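Print this page | E-mail this page

Looking After a Desk and the Lamp on It

A desk gets more hard use than most furniture in the house and less care. People put hot mugs on it, drag boxes over it, and wipe it with whatever cloth is closest. The methods below are for painted, lacquered and laminate tops. Oiled wood is a separate job and has its own page.

Weekly cleaning

Clear everything off first. Wiping around things leaves a gray line that takes a real scrub later. Dust with a dry cotton cloth, then go over the top with a second cloth wrung out in warm water with a drop of dish soap. The cloth should not drip. Finish with a dry one, and wipe the front edge twice, as that is where skin oil collects.

Skip spray polish on white tops. It leaves a film that turns yellow, and dust sticks to it by Wednesday.

Marks and stains

Ballpoint ink: rubbing alcohol on a cotton swab, working from the outside of the mark toward the middle. Try it on the underside first.

Coffee rings: baking soda and water mixed to a paste. Leave it on for 18 minutes, wipe off, rinse. I have left it on overnight and it did no better.

Tape residue: warm it with a hair dryer on low and roll it off with a thumb. Cooking oil takes off what is left. Wash the oil away with soap.

Pencil: a white vinyl eraser. Pink ones smear.

Scuffs from rubber feet are the hard ones. A melamine sponge takes them off but dulls a glossy finish, so use light pressure and stop as soon as the mark is gone. Kamran Gilani, who refinishes office furniture in Toledo, told me he goes over the dull patch afterward with car polish. It worked on my own desk.

A wobbly desk

Check the floor before the legs. Move the desk a foot to one side and try it again. If it still rocks, turn it over on a blanket and tighten every bolt a little at a time, going corner to corner. Tightening one bolt all the way pulls the frame out of square. If a screw turns without gripping, dip a wooden toothpick in white glue, push it in the hole, snap it off flush and drive the screw back in the next day.

Cables

Hook-and-loop strips are better than zip ties, which have to be cut every time something moves. Leave enough slack to pull the desk out from the wall for sweeping.
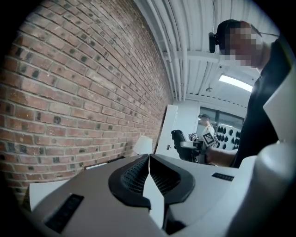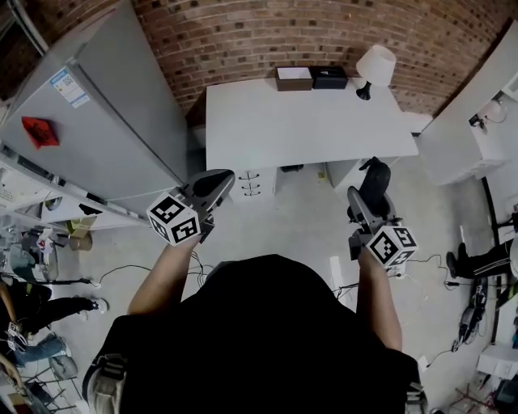

Fabric lampshades should be dusted before the desk is touched, so that whatever comes off them gets wiped up with the rest. Switch the lamp off, let the bulb cool and take the shade off if it comes off easily. A lint roller used from top to bottom does the outside, and a clean, soft paintbrush does the inside. A white drum shade like the one on the desk against the brick wall shows every fingerprint, so hold it by the metal ring. Never wet a shade that is glued to its lining. A black lamp base needs only a barely damp cloth, then a dry one for the streaks. Brick behind a desk sheds grit, and grit scratches. Brush the wall down with a dry, stiff brush in June when the windows are open, and vacuum along the back of the desk before wiping there.

For scratches in white paint, appliance touch-up from a small bottle is close enough in color for most desks. Put it on with a toothpick, two thin coats, and let the first dry fully.

This site uses cookies to remember your print settings. By continuing to browse you accept their use.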